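Durberg, desktop edition, reviewed 12 Sep 2024 by Brynhildur Hjaltadóttir

Durberg is a drafting program for long fiction, made by Brornis. It runs on a laptop, stores the book as a folder of plain text files, and keeps an index on top of those files so that scenes can be sorted, tagged and searched. I used it to revise a finished novel of 400 manuscript pages and to draft the opening of a second one. The first book was imported from Puletti, my main program until this summer. All comparisons below are with Puletti unless stated.

I paid for the license after the 30-day trial ran out. The trial is the full program with no export limit, so a reader who only wants to convert an old manuscript could do it inside that period.

## Setup

The installer asks for a location for the book folder and a default page format. It does not ask for an account. An account is only needed for Wan, the sync service, which is sold separately and covered further down.

The default page format is double-spaced, one-inch margins, with the author name and short title in the header. This matched what my editor asks for. The one thing I changed was the scene break, which Durberg prints as a centered pound sign. The setting is under Compile and not under Format, and it took me a while to find.

My machine is a 13-inch laptop. At that size the three-column layout is too tight: the scene list truncates titles and the text column drops to a line length I find hard to read. Hiding the notes column fixes it, and the program remembers the choice per book. On an external screen the full layout is comfortable.

## Import

Importing from Puletti works from the exported archive, never from the live project. Durberg reads the chapter structure, scene titles, synopsis text and comments. It does not read Puletti's revision colors. Any text in a revision color arrives as ordinary black text, with no mark to show that it was ever anything else. If you rely on colors to tell second-draft text from third, convert them to comments before exporting.

Italics came across intact. Small caps did not. My book has letters quoted at length, set as indented blocks, and these arrived as normal paragraphs with the indent lost. I repaired them by hand with the Quote style. Footnotes in the sample chapter I tested were kept, but the numbering restarted with each scene file. There is a compile option to number through the whole book, and with that turned on the output was correct.

The import log is a plain text file placed next to the book. It lists every style it could not match, with the scene title beside each one. It is a good log. I worked down it in order and had nothing left over at the end.

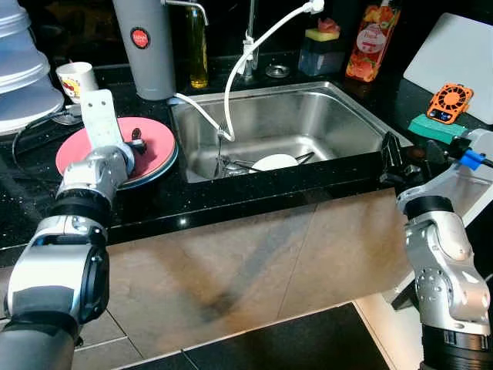 *Granite counter and sink, with the pink plate on the left.*

## The scene index

The index is the reason to consider Durberg at all. Each scene carries a small header with fields for point of view, place, story date and status. You can add your own fields. The index then shows the whole book as a table, and you can sort or filter on any column.

My novel moves between two narrators and jumps back in time in the middle third. Sorting by story date put the chapters in the order in which the events happen, and I could read straight through in that order without moving a single file. I found two continuity faults in the first sitting. In one, a character refers to a funeral that falls a week later. In the other, a ferry timetable is quoted in September that had been described as the summer timetable, ended, a chapter earlier.

Filtering is done by typing into a box at the head of each column. The syntax is simple, with a space for "and" and a comma for "or". There is no way to save a filter under a name. I wanted one for "narrator two, status rough" and had to retype it every time. Puletti has had saved collections for years and this is its clearest advantage.

The index slows down with size. Up to 100 scenes the table redraws as fast as I can type. Past that there is a delay on each keystroke in the filter box, short but easy to notice. Splitting the book into parts brings the speed back, at the price of not being able to sort across the parts.

Story dates accept real calendar dates or a free label such as "day after the storm". Labels sort alphabetically, so they are useless for order unless you number them. A relative date field, where one scene could be set at a given distance from another, would solve this. Brornis lists it as planned in the help file, with no version attached.

## Drafting

The text window is plain. Font, line spacing and column width can be set; the background can be light, dark or a gray that I left on. Typewriter scrolling holds the current line at mid-height and can be switched off. There is a focus mode that dims all but the current paragraph.

Spelling is checked against the system dictionary plus a word list per book. The per-book list is useful for names. Mine are largely Icelandic, and in most programs I end up with a global dictionary full of surnames that then let real typing errors through in other work. With Durberg the names stay with the novel.

Autocorrect handles straight to curly quotes, double hyphens to em dashes, and three periods to an ellipsis. It gets a leading apostrophe wrong, as in 'em, and turns it into an opening quote. So do most programs. There is a list of exceptions you can edit, and adding the common ones took care of it.

Word targets can be set per scene, per session or for the whole book. The session counter subtracts deleted words by default. During revision this produced negative totals on good days, and I turned it off. It can be set to count typed words only.

Comments sit in the notes column and are anchored to a range of text. If the range is deleted the comment moves to the end of the scene and is marked as detached. I prefer this to losing it. Comments can be resolved, which hides them, and there is a command to list all resolved comments in the book.

## Snapshots

A snapshot stores the state of one scene or of the whole book. They can be compared side by side, with changes marked by word. The comparison is clear when sentences have been edited in place. When a paragraph has been moved it shows as a deletion in one spot and an insertion in another, so a reordered scene looks like a complete rewrite.
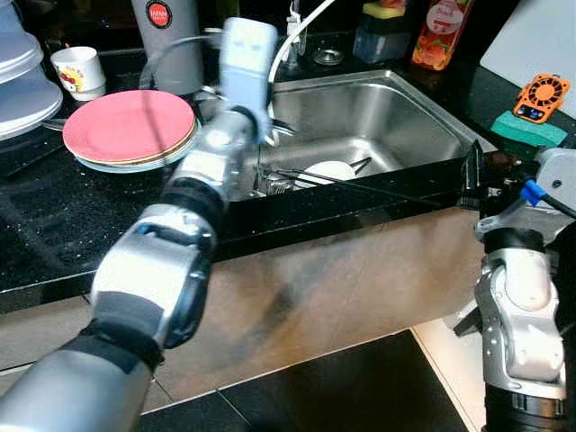
Restoring a snapshot replaces the current text, after first taking a fresh snapshot of it. I tested this on purpose with a chapter I had spoiled and got both versions back. Snapshots are kept as text files in a subfolder with the date and time in the name, and they can be opened without Durberg.

There is no automatic snapshot on closing the book. There should be, at least as an option. I have a habit of taking one at the start of each session, and would not want to depend on the habit.

## Sync through Wan

Wan copies the book folder between machines. It works at the level of the scene file. If two machines change different scenes, both changes are kept. If both change the same scene, the later one wins and the earlier is saved as a snapshot labeled "conflict". No warning appears when this happens. You find the conflict snapshot only if you look for it.

I shared the book with my editor, Corrado Bortolotti, for one round of notes. He works in a word processor and was willing to try Durberg's free reader, which can open a book and add comments but cannot change the text. His comments arrived in my notes column under his name. He asked for two things the reader does not do: a print view, and a way to search his own comments. For the second round we went back to a word processor file.

Any other folder-sync service can be used in place of Wan, since the book is only a folder. I ran it that way for the last part of the test. The index has to be rebuilt after each transfer, which is one menu command. With my book it is a short wait.

## Compile and export

Output formats are word processor file, PDF, EPUB and plain text. The word processor file is clean. Styles are named sensibly, headings are real headings, and comments are carried over if you ask for them. Comments he added in the word processor do not come back in, however. Import of a marked-up file creates a new book and drops the tracked changes. This is the largest gap in the program for anyone who works with an outside editor, and I moved his changes across by hand with the two windows next to each other.

EPUB output passed the validator I use. The table of contents is built from chapter titles and can include parts. Cover handling is basic, with one image file and no preview. PDF output is fine for reading copies, but hyphenation cannot be controlled and widows are left alone, so it should not be used for print.

## Stability

I had one crash, while dragging a chapter from one part to another with a filter active. The text was intact on restart. The chapter was in the old position and the index showed it in both. A rebuild fixed the display. I have since cleared the filter before moving anything, and the crash has not come back.

## Verdict

For a book with several narrators or a broken time line, Durberg's index does more than anything in Puletti, and the plain text storage makes the work easy to back up. For a straight first draft in order the difference is small, and Puletti's saved collections and revision colors may count for more. Writers whose editors return tracked changes should test that step during the trial with a real file.

I am keeping the license for structural revision. Line edits are still done in the word processor, on the exported file, one part at a time.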